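Our Kitchen, a Little at a Time

Hello and welcome, and thank you for stopping by! Kwesi and I have been in this house six years now, and the kitchen is still the room where everybody ends up, no matter how many chairs we put in the den. My cousin Ewurabena kept asking to see how we had it arranged (she is setting up her own place over on Akolgo Street and wants ideas), so I promised her a page, and then it took me until well past October to sit down and do it. I'm putting these up slowly, one corner of the kitchen at a time, and I'm starting with the washing up, because that's where most of my day seems to go anyway.

We do own a dishwasher, though I didn't believe we'd have anywhere to put one. I grew up washing and chatting with my mother, Cecilia, and to this day I do my best talking with my sleeves rolled up. Whoever cooks gets to sit down afterward, and that's the one rule of the house that even the children don't argue with.

Dinner plates

Two of our white plates standing up in the dish rack. I went back and forth for ages over patterned ones, but plain white goes with everything, and a pot of groundnut soup looks so cheerful against it! I'm fond of a plate left to dry on its own, too. It saves a towel and gives me a few minutes to put the kettle on.

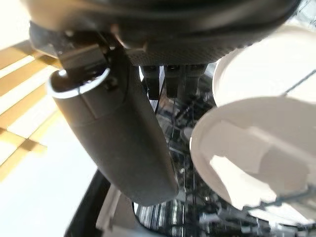 Coming next: the spice shelf

Korkor Acheampong, posted 2020-12-02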